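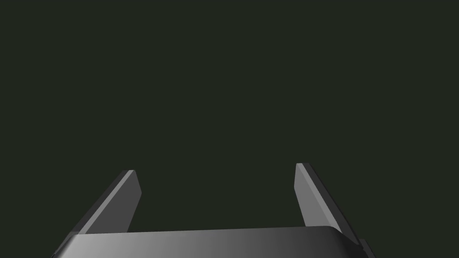
Re: [miah-users] Mean water level drifts after datum change

On the point Lucía Requena raised about the Sellden gauge:

> We switched the Sellden record from the old staff zero to the
> new benchmark in May. Since then the monthly mean out of Miah
> is low by an amount that isn't the same from month to month. If
> it were only the datum shift I would expect a constant. I have
> checked the offset in the station file three times and it reads
> 4 mm, as surveyed. Wustalden uses the same station template and
> shows nothing odd. Is the averaging step doing something with
> the offset that I don't know about?
>
> Lucía Requena

The offset is being applied correctly. What changes from month to month is the number of readings that go into the mean, and the datum change is what brought that out.

Miah runs three steps on import, in this order: range check, offset, gap fill. The range check works on raw values, before the offset. The limits in the station template are stored in millimeters above the old zero, and the template has no idea that the zero has moved. When you edited the station file, did you also edit the upper limit? In the copy you attached it is 1053, the same as in the template. With the new benchmark the logger reports higher raw values for the same water, so a reading that used to pass at the top of the range now fails. Only high readings can fail this way. Drop them and the mean comes out low, and it comes out lower in wet months than in dry ones. That matches what you describe.

I ran your attached file to make sure. The flag column shows 691 readings rejected with code R (range). With the upper limit raised to cover the new zero, 647 of those pass. The remainder are isolated spikes with normal values on both sides, and I would leave them out.

Wustalden looks fine because its zero never moved, and its river doesn't get near the top of the range anyway. The shared template isn't at fault as such, but it does mean that a limit copied from one station gets used at another without anyone looking at it.

To fix the existing record:

1. Set range_max in the station file itself. A value there overrides the template. Leave the template alone or you will change Wustalden too.
2. Clear the R flags from the date of the switch forward. Don't clear the whole record. The earlier flags were set against the correct zero.
3. Re-run the import with gap fill turned off and look at the plot.
4. Turn gap fill back on and re-run.

Step 3 matters more than it seems. Gap fill interpolates across anything that is missing, including readings the range check threw out, and it writes the filled values with flag F. If the old F values are still in the file when you re-import, Miah treats them as data and keeps them. The monthly mean then improves but not by the full amount, and you will think the limit was only part of the problem. I lost most of an afternoon to that on a different gauge.

On the offset sign: the manual says "added to raw" in the section on import and "subtracted from raw" in the appendix. The appendix is wrong. The code adds. Your file has the sign right for a zero that was surveyed the way your note says, but check it against one staff reading taken on site, preferably at low flow.

If you use Flellow for the plots, be aware that it caches the monthly table and doesn't notice when the file underneath has been rewritten. Delete the cache directory or start it with the refresh switch. The daily table is read fresh each time, so the two can disagree on screen until you do this.

One open question, for anyone who knows the import code better than I do: is there a reason the range check comes before the offset? I can see the argument for it - the limits then describe what the sensor can physically report, and they stay valid however the datum is defined. But in that case they belong with the sensor settings. Right now they sit next to the benchmark height, and people read them as water levels. Moving them would break existing station files, so a warning when the offset is edited and range_max isn't might be enough. I can write that patch if there is no objection to the extra output.

Lucía, please post the new monthly values when you have them. If the difference still isn't constant, send the logger's own setup file as well, because there may be a second offset entered there.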